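Tips for setting and clearing a small table with the Femix two-arm kit
=====

These notes are for people who have the Femix kit at home, on rental or bought, and want it to handle everyday dishes without a lot of fuss. They also cover what I'd look at before paying for one. I've had mine since April. Most of what follows comes from using it on steel bowls, plastic cups and ordinary cutlery, nearly always at a folding table.

## Start with the table

Pick a table that doesn't rock. Open a folding table fully and push down on each corner with your hand. If one leg is short, put a felt pad under it. A wobble you would never notice while eating is enough to make the arm put a cup down too hard.

Leave 60 centimeters of clear floor on the side where the arms stand. Bring the base up to the table and lock it before you turn on the power.

Take off the tablecloth. Thin cloth bunches up under the fingers when they reach for a fork, and then the cloth comes along with the fork. A bare, wipeable top is easier. If you really want something soft, a thin silicone mat with some weight to it stays put.

Shiny tops with a busy pattern are fine, but glare isn't. If a ceiling light makes a bright patch where the dishes go, switch it off or move the table a little. Steel dishes are shiny enough by themselves.

## Bowls

Shallow steel bowls are the best thing to begin with. They're light, they don't break, and the rim gives the fingers something to hold. Set the grip point on the rim, on the side nearest the arm you're using. Gripping across the far side makes the arm lean over everything else on the table.

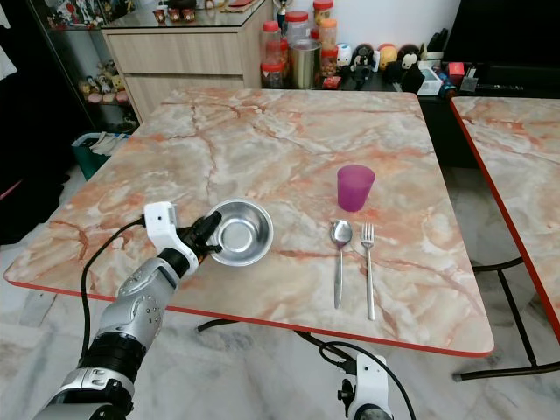

*Photo: Stamatia Pappas*

A bowl held by one side of its rim will tip a little. With an empty bowl it doesn't matter. With food in it, it does, so I carry full bowls myself and let the kit bring the empties. The manual gives a carrying limit of 200 grams for a one-sided grip, and I stay under it.

Turn the lift speed down to 2 for anything with a rounded bottom. At the factory setting of 4 my bowls swung after they left the table. It takes longer, but you can be putting the food away in the meantime.

Dry the rims. The rubber on the fingertips slides on a wet steel edge, and a greasy one is worse. Wipe the fingertips too, using a cloth with a drop of dish soap and then a damp one. Don't spray cleaner at the wrist.

## Cups and cutlery

Tapered plastic cups need a lower grip than you would expect. Up near the rim, a soft cup gets squeezed out of shape. Halfway down is good. Clear and tinted see-through cups are sometimes missed when the light is poor, and a lamp to one side helps more than a brighter one overhead.

Lay the spoon and fork parallel with a gap between them wide enough for the fingers. Touching cutlery gets picked up as a pair, or one piece is pushed off its place. Handles toward the edge of the table where the person sits, same as you'd do it by hand.

Flat, thin-handled flatware is the hardest thing in the drawer for this kit. Handles with a bit of curve to them, so that the middle stands off the table, are much easier. I bought a cheap set for the purpose and keep the good forks out of it.

Knives I do myself.

## Nesting bowls for the trip to the sink

Stacking saves trips, and the kit does it well if the sizes are right. Use two sizes that differ clearly. Two bowls of the same size will wedge together, and the arm can't pull them apart afterward. I couldn't either, the first time, and had to run hot water over the outside.

Put the larger one down first, somewhere near the middle of the table where either arm can get to it. Take the cups and cutlery away before you start the stacking routine. Then lower the small bowl in and have the fingers open slowly.

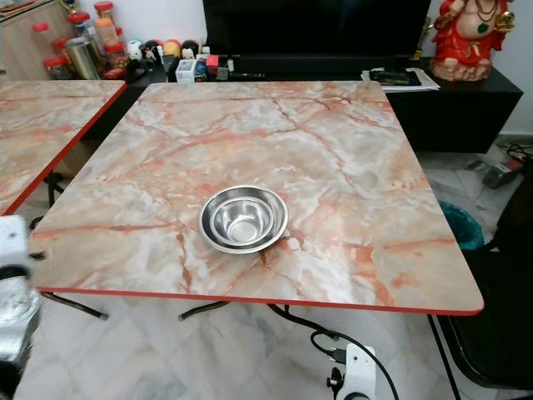

Check that the inner rim can still be gripped by itself. If it sits too low, choose a deeper small bowl or a shallower large one. Steel scrapes on steel, and if the sound bothers you, lay a paper napkin in the bottom one.

Three in a stack is possible. I stopped doing it when the top one began catching on the fingers as they opened.

## Cables and floor

Run the cable where you don't walk. A stick-on cable clip inside a table leg is fine as long as you remember it before folding the table. On tile, use removable tape and press it along the whole length.

Leave slack at the wrist. The cable needs room for the arm to stretch all the way out, and a tight one pulls the wrist to the side. Move the arm through its full reach by hand with the power off and watch for places where it catches.

Keep extension boards away from anywhere you mop, and unplug the kit before you do the floor.

## Is the Femix worth it?

For a small household, I would rent first. Kofler rents the kit by the month and delivers it with the base already put together. Orlow sells it outright, with a longer cable and a spare set of fingertips. I rented and then bought, and I'd do it in that order again.

Good points: it's gentle with plastic, the routines are easy to edit, and fingertips can be changed without tools. Setup took me one evening.

Bad points: it's slow, and the app forgets the table height if you move the base. Write the height on a piece of masking tape and stick it to the base. The fingertips wear smooth as well. Kilian Eberhard at the Kofler counter told me to swap the left and right ones when that starts, and it did stretch mine a few more weeks.

The Kurnex fingertips fit too, but they are harder and I found them worse on cups. They're all right for steel.

If you only want help carrying dishes to the sink, a tray is cheaper. The kit makes more sense for someone who has trouble reaching across a table or gripping a rim, and who has a person nearby to start it and keep an eye on it.

Store the arms folded with the fingers open. Closed fingers take a set over a few days and need a while to loosen up again.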